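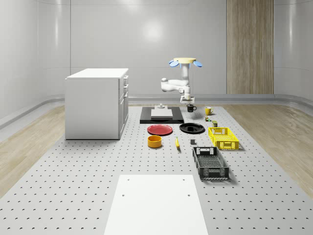

Simulation: Roboterarm mit Greifer über einem schwarzen Becher

Endbridge-Pendlerbrief: Die Talbrücke wird einspurig, und wir müssen uns ein bisschen sortieren

Liebe Mitpendlerinnen und Mitpendler,

wer in den letzten Wochen morgens auf der Talstraße stand und sich gefragt hat, was die vielen orangefarbenen Markierungen auf dem Asphalt sollen, bekommt jetzt die Antwort, und ich gebe zu, dass ich sie selbst lieber nicht bekommen hätte. Die Talbrücke vor dem Gewerbepark Endbridge bekommt neue Fahrbahnübergänge. Im April geht es los, und von da an ist auf einer Länge von 300 Metern nur noch eine Spur frei, die sich beide Richtungen mit einer Baustellenampel teilen müssen. Wer die Strecke kennt (und wer diesen Brief liest, kennt sie vermutlich besser, als ihm lieb ist), der weiß, was das zwischen sieben und halb neun bedeutet.

Gebaut wird von der Firma Kjærgaard, die vor ein paar Jahren schon die kleine Unterführung am Bahnhof gemacht hat. Damals ging es flott voran, und die Anwohner bekamen rechtzeitig Zettel in den Briefkasten, wenn es nachts laut wurde. Das soll diesmal wieder so laufen. Die Übergänge werden erst auf der Bergseite und dann auf der Talseite ausgetauscht, die freie Spur wandert also irgendwann einmal hinüber. Bitte erschreckt nicht, wenn ihr an einem Morgen plötzlich auf der anderen Seite entlanggeführt werdet, das gehört so.

Über die Brücke fahren an einem gewöhnlichen Werktag etwa 2.000 von uns zur Arbeit, und die allermeisten sitzen allein im Auto. Ich will niemandem ein schlechtes Gewissen machen, ich sitze oft genug selbst so da, mit dem Radio und einem Brötchen auf dem Beifahrersitz. Aber wenn es je eine Gelegenheit gab, sich mit den Leuten aus der Nachbarschaft zusammenzutun, dann diese. Am Schwarzen Brett in der Kantine hängt seit Montag eine Liste für Fahrgemeinschaften, nach Ortsteilen sortiert, und sie füllt sich erfreulich schnell. Aus dem Oberdorf haben sich schon so viele gemeldet, dass man sich die angenehmsten Beifahrer fast aussuchen kann! Aus den Siedlungen hinter dem Wald fehlen dagegen noch Fahrer. Falls ihr dort wohnt und einen Platz frei habt: bitte eintragen, auch wenn es nur für einzelne Tage in der Woche passt.

Nun zum Bus. Die Linie 11 von Dritance fährt weiter über die Brücke, und das Schöne ist, dass sie an der Ampel bevorzugt wird. Der Fahrer meldet sich beim Heranfahren per Funk an, und die Ampel schaltet dann beim nächsten Wechsel zu seinen Gunsten. Am Stau davor kommt der Bus damit natürlich nicht vorbei, weil es auf dem letzten Stück keine Busspur gibt, und deshalb fährt er morgens etwas früher los. Schaut also bitte auf den Aushang an eurer Haltestelle und verlasst euch nicht auf den alten Plan, der bei vielen (bei mir auch) noch am Kühlschrank hängt. Die Haltestelle Brückenkopf entfällt ganz, ersatzweise hält der Bus am Gartenmarkt. Von dort läuft man ein paar Minuten am Bach entlang zurück, was bei trockenem Wetter richtig hübsch ist und bei Regen eher etwas für Leute mit guten Schuhen.

Zur Umleitung haben uns die meisten Fragen erreicht. Ausgeschildert wird sie über die Umgehungsstraße und den Kreisel am alten Sägewerk. Das ist ein ordentlicher Bogen, aber man rollt wenigstens, und für alle, die aus dem Norden kommen, ist der Umweg kaum der Rede wert. Worum ich euch dagegen wirklich herzlich bitten möchte: Fahrt nicht durch den Mühlweg. Ich weiß, dass die Navigationsgeräte ihn anbieten, und ich weiß auch, wie verlockend er aussieht, wenn vor einem alles steht. Aber er führt direkt an der Grundschule vorbei, er ist so schmal, dass zwei Lieferwagen sich dort gegenseitig die Spiegel einklappen müssen, und während der Bauzeit ist er morgens ohnehin nur für Anlieger frei. Beim letzten Mal, als die Talstraße wegen des Wasserrohrs zu war, standen dort die Autos bis zum Spielplatz, und die Kinder mussten sich zwischen den Stoßstangen durchschlängeln. Das möchte ich nicht noch einmal sehen.

Wer gern vorher weiß, was ihn erwartet, kann sich die Verkehrsmeldungen von Preveo aufs Telefon schicken lassen. Man gibt seine Strecke und die übliche Abfahrtszeit ein und bekommt dann eine Nachricht, falls es länger dauert als sonst. Ich benutze das seit dem Winter und bin recht zufrieden, nur bei Glatteis kam die Warnung einmal, als ich schon eine gute Weile hinter dem Streuwagen herzuckelte. Für die Baustelle soll es eine eigene Meldung geben, die man mit dem Stichwort Talbrücke abonniert.

Die Geschäftsleitung im Gewerbepark hat den Betrieben empfohlen, beim Arbeitsbeginn während der Bauzeit großzügig zu sein, und die meisten machen mit. Wer im Büro arbeitet, darf vielerorts bis zu 2 Stunden später anfangen als sonst und die Zeit hinten anhängen. Für die Schichten geht das leider nicht so einfach, dort wird noch überlegt, ob der Wechsel ein wenig verschoben werden kann, damit nicht alle gleichzeitig auf die Brücke wollen. Fragt am besten in eurer Abteilung nach, denn jeder Betrieb regelt das für sich.

Für die Radfahrer bleibt der Weg auf der Talseite zunächst offen. Beim Wechsel der Bauseite wird er verlegt, und dann heißt es für ein kurzes Stück absteigen und schieben. Die Fahrradständer am Haupteingang sind bei schönem Wetter jetzt schon voll, hinter der Halle mit dem Paketdienst stehen aber noch welche, überdacht sogar, und die findet offenbar kaum jemand.

Am Freitag um 16 Uhr gibt es im Foyer der Kantine eine kleine Sprechstunde zur Baustelle, mit Plänen zum Draufschauen und Kaffee. Kommt gern vorbei, auch wenn ihr nur schimpfen wollt. Fragen, die sich bis dahin nicht aufschieben lassen, könnt ihr einfach als Antwort auf diesen Brief schicken.

Kommt gut hin und gut wieder nach Hause!
Eure Redaktion vom Pendlerbrief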